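Bench Supplies Sorting and Storage: Interim Progress Report
Submitted to the Lorance Fund
Prepared by Þórarinn Frandsen, Tundel Repair Workshop
Reporting period ending October

Status

Work under the grant is on plan for sorting and behind plan for labeling. The storage layout in the main room has been fixed and will not change again before the end of the grant. Spending is within the approved budget lines. One change in scope is requested in the section on open items.

Background

The Tundel workshop lends bench space and hand tools to members and runs a repair evening every Thursday. Small supplies had been kept in mixed boxes under the benches. Members could not tell what was in stock, and items were bought twice. The grant pays for shelving, bins, label stock and paid hours to sort the existing material, discard what is unusable and set up a place for each class of item that stays.

Work completed

Sorting of the mixed boxes began at the window end of the room and proceeded toward the door. At the start there were 43 boxes. Of these, 26 have been emptied and their contents assigned to a class. Four classes are in use: fasteners, flat stock, rolls and rings, and loose hardware. An item that fits two classes goes to the one where a member would look first, as judged by whoever is sorting at the time. Disputed assignments are written on the sheet at the end of bench 2 and settled at the close of the day.

The old under-bench rails have been removed. The Puvier shelving was delivered in two parts and is installed along the long wall. The top shelf is used for reserve stock only. The second and third shelves hold open bins, front edge low, so that contents can be read without pulling the bin out. The bottom shelf takes heavy items and is not divided.

Fasteners are complete. Screws and bolts are separated by thread and then by length. Washers share a bin row with nuts of matching size. Mixed fasteners that could not be measured quickly were placed in a single bin marked "unsorted," which members may draw from freely.

Flat stock is complete except for offcuts. The minimum size for keeping an offcut has been set at the length of the bin floor. Anything shorter is scrapped.

Rolls and rings

This class has taken more time than planned. The original proposal treated it as a minor group and allotted it a single shelf section. In practice it covers most round stock that is neither a fastener nor a wire: tapes, sealing rings, collars, bands and cord on cores. Diameter varies widely, and items stored flat hide one another.

Color was tried first as a sorting key. It works for members who already know the stock, but it gives poor results at the bench. The inside and the outer rim of one item can differ strongly. One ring-shaped piece in the current batch is pink-red, with a deeper and darker red inside and a bright magenta rim, and it was entered twice under two colors before the entries were merged. Reflective items are a second difficulty. A narrow band of polished metal shows streaks of light and dark along its curved face, with a white highlight that draws the eye away from whatever lies behind it. Sorting by color has been dropped for this reason, and the class is now ordered by outside diameter, with color kept as a remark on the label.
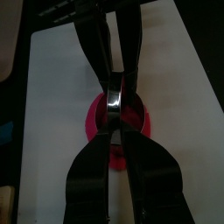
Labeling

Labeling follows sorting by one shelf section at a time. Each label carries the class, the size, the reorder level and the bin position. The wording has been kept to terms that members use at the desk. Trade names are left off except where a repair depends on a specific product.

Progress is slower than scheduled. The first label stock, bought from Ouazzani, did not hold on the textured front of the bins and began to lift at the corners. A trial with a clip-in holder was satisfactory, and holders have been ordered for the remaining sections. Labels already placed on smooth surfaces will stay as they are. So far 13 shelf sections have permanent labels. The other sections carry handwritten cards, which are legible and accurate but will not survive regular handling.

The bin positions use a letter for the shelf and a number counted from the window. An earlier scheme counted from the door. Cards from that scheme have been withdrawn, with the exception of the reserve shelf, where they will be replaced when the holders arrive.

Working conditions

Glare on the sorting bench was reported early in the period, mainly in the afternoon and mainly with bright metal parts. The bench lamp has been lowered and fitted with a diffuser. A pale, matte mat was laid on the bench surface. Sorters report that thin parts are easier to find on the mat, and that dark parts no longer have to be moved to the window to be identified.

Sorting hours were set at two sessions a week. One session was lost to the shelving installation and has been made up.

Disposal

Hardened tape, cracked seals and bands that no longer hold their shape are discarded at the point of sorting. Metal goes to the scrap bin by the loading door. Composite items that cannot be separated by hand are treated as general waste. No item is kept on the grounds that it might be needed, unless a member names a use and puts it in writing on the sheet.

Budget

Shelving was invoiced below the estimate. The difference has been held against the label holders, which were not in the original budget. Paid hours are in line with the plan to date. Bin purchases are complete, apart from deep bins for the rolls and rings class, which depend on the request below.

Open items

1. Rolls and rings require additional space. The workshop asks for approval to move 3 shelf sections from reserve stock to this class and to fit them with upright dividers, so that round items stand on edge. The cost can be met from the shelving line.

2. Label holders have been ordered but not received. The supplier has given no firm date. If they are late, the handwritten cards will be covered with clear film as a temporary measure.

3. Reorder levels for tape and sealing rings are estimates. They will be revised once the desk has kept a full set of withdrawal sheets.

4. The remaining boxes hold mostly loose hardware. A quick inspection of the top layer suggests a high share of scrap, but the lower layers have not been opened.

Next period

Sorting of the remaining boxes will continue in the existing order, toward the door. Labeling will resume with the third shelf. The divider layout will be drawn up for review as soon as a decision on item 1 has been received, and the bin list will be sent to the Fund with the next report.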